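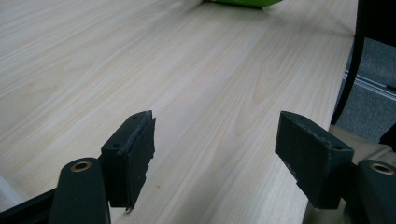 Common room table, laminate top, as it stands this November.

Shared Furnishings Board > Tables and Work Surfaces > Common room table: refinish, cover or replace

H_Figueroa
Colleagues, I am opening this thread at the request of the residents' office so that opinions may be collected in one place before the furnishings budget closes. The table in the common room has a pale beige laminate top with a printed wood grain. The photograph attached to this post shows the grain pattern well, with the long streaks and the broad arches toward the middle.

Three proposals have been received: to leave the top as it is, to cover it with a fitted cloth, or to replace it with solid wood. Please state your preference and your grounds for it. Replies will be read through the end of the month.

Hortensia Figueroa
Residents' office

e.pringle
I wish to record my support for leaving the table as it is. The top wipes clean with a damp cloth and mild soap, and it has needed no other care in the seven years I have used this room. Solid wood would require oiling, coasters and a set of rules that the evening groups would not follow.

Ewan Pringle

Mansilla_N
With respect to the previous member, ease of cleaning is one consideration among several. The arches in the printed grain are attractive from a distance, but the pattern has no depth when one is seated at it. I would ask the office to obtain a quotation from Huenchumán for an ash top on the existing legs. Their workshop made the shelving on the second floor and it has held up well.

Nicanor Mansilla

R.Huenchuman
I should declare an interest, as the workshop belongs to my family. For the information of the board, a top of this kind can be made at a width of 98 cm to match the present frame. I will not comment on whether it should be. I would only add that laminate cannot be sanded, and any member who intends to "freshen up" the surface with sandpaper should be asked to refrain. The printed layer is thin and once it is cut through it cannot be restored.

Renato Huenchumán

liga_u
Could the office confirm whether the specks on the surface in the photograph are marks or crumbs? I ask in connection with the cleaning schedule. If they are marks, I would like them entered in the condition log before any decision is taken.

Līga Urbonaitė

H_Figueroa
In reply to the above: I am unable to say from the photograph. They are tiny and dark, and I will look at the table itself this afternoon. I also take note of the request for a quotation.

e.pringle
May I ask what the bright green item at the far end is? If it is the Fitik bowl from the kitchenette, it should be returned there after use. The inventory sheet is quite clear on this point.

Mansilla_N
Only the lower edge of it is visible, and I do not see how one could identify a bowl from that. I would prefer that we keep to the subject of the table.

e.pringle
The inventory is part of the subject. I withdraw the word "bowl" — the request stands for whatever the item may be.

liga_u
On the matter of a cloth, I must disagree with those who raised it at the office. We tried a Vivholm cover in the reading room, 70 cm wide on a larger table, and it slid whenever a person leaned on it. The cover was also laundered on the wrong setting and has not lain flat since. A pale surface shows what needs wiping, and I regard that as an advantage.

R.Huenchuman
Agreed as to the cloth. A felt runner from Vumach would stay in place better, though it would hide most of the grain.

Mansilla_N
Then I maintain my request for the quotation and object to both coverings.

H_Figueroa
The positions are noted. The cloth has no supporter in this thread and will be removed from the list unless a member writes in its favor. The quotation will be posted here when received. Members are asked not to place hot dishes directly on the laminate in the meantime — trivets are in drawer 7.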